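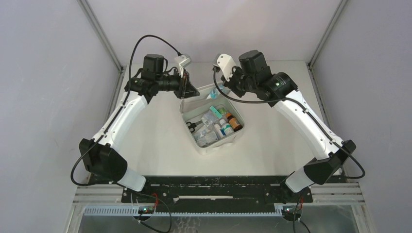 OK it's bin week at our place. I have been putting this off since November and I'm finally doing it, so you all get a thread. Mute me now if storage isn't your thing!

Background: I have a hall closet, a shelf over the washer and one very deep kitchen cabinet, and for years everything in them lived in shopping bags. Bags inside bags. I found a bag of batteries inside a bag of birthday candles.

Nazanin Shojaei (she organizes everybody on our street, bless her) told me to stop buying baskets with handles and lids and little windows and just get plain white plastic bins. Rounded corners, sides that flare out a bit. That's the whole shopping list.

I was skeptical – I love a basket. But wicker sheds, and I'm tired of picking bits of it out of the dish towels.

Rounded corners are so much easier to wipe! I had a square one under the sink and the gunk in those corners was a life form.

The flare is the part I went back and forth on. Good: they nest when they're empty. Bad: you lose a little room at the bottom, and two side by side on a shelf touch at the rim and leave a gap lower down. I've decided I can live with the gap.

MEASURE YOUR SHELF FIRST. I didn't. My first two from Plonia stuck out past the closet door and had to go back, and the return line was its own adventure.

What's going where so far: light bulbs and batteries in one, dog stuff in another, and one for cables that I'm scared to sort. The candles get their own because apparently we own 377 of them (yes I counted, it was raining).

Labels: painter's tape and a marker. Oluwaseun Olaniyan lent me his label maker and I made four labels and ran out of tape, so that was that.

Somebody asked about lids. I'm going without. If there's a lid I will put things on top of the lid, I know myself.

Kitchen cabinet is tomorrow morning. There's a waffle iron in the back I haven't seen in years – wish me luck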